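Skasow: two-arm tabletop cell, grocery sorting recordings

README, revision of January 7, 2020

Skasow is the data side of the Zosero build, a pair of small arms on one bench in the Wogan shared workshop. The recordings are teleoperated. The task family is moving grocery items, real or toy, between containers and the table.

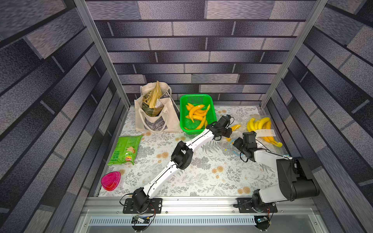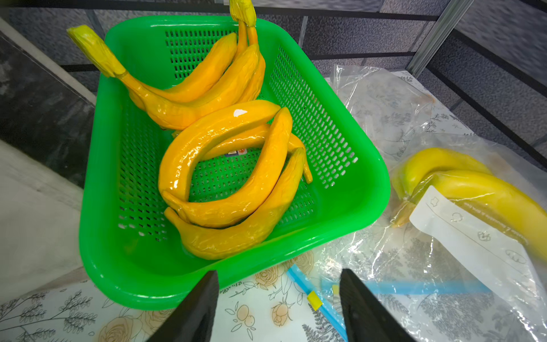 Toy bananas, green perforated basket, clear bag. The item set changes between sessions and the object list in each session folder takes precedence over anything written in this file.

Hardware

Both arms are bolted through black mounting plates to a single aluminium extrusion rail along the front of the table. One small circuit board per arm hangs under the rail. The enclosure has printed panels on the left, back and right and is open at the front. Cameras: one fixed workspace view, plus a wrist view on each arm. The wrist views include the gripper fingers at the bottom edge, and no mask is supplied for them.

Contents

1394 episodes in 52 sessions. Of these, 605 use both arms; the rest use one arm with the other parked or idle. Each episode folder holds joint positions, gripper opening, the video streams and a one-line task string. Failed grasps are kept and flagged in the field "outcome". Episodes stopped by a motor fault are left out.

Known problems

The left and right arms were calibrated separately. Expect an offset between them at the middle of the table, worst at full reach.

Sessions recorded before November use the old gripper zero. Run the Pradero conversion script on these first, otherwise closed reads as slightly open.

Clear bags give poor depth estimates – reflections move with the wrist. Treat any depth derived from bag episodes as unreliable.

Time stamps come from the host clock. The wrist streams can lag the joint log by up to 2 samples and are not corrected.

Comments

Reader on the workshop list: The lag matters more than the text suggests. I trained on the two-arm episodes without shifting anything and the second gripper closed early on most handovers. Could the correction be applied before release, or at least given per session?

Reply: Per session, yes. It will go in as a separate file – the raw logs stay as recorded.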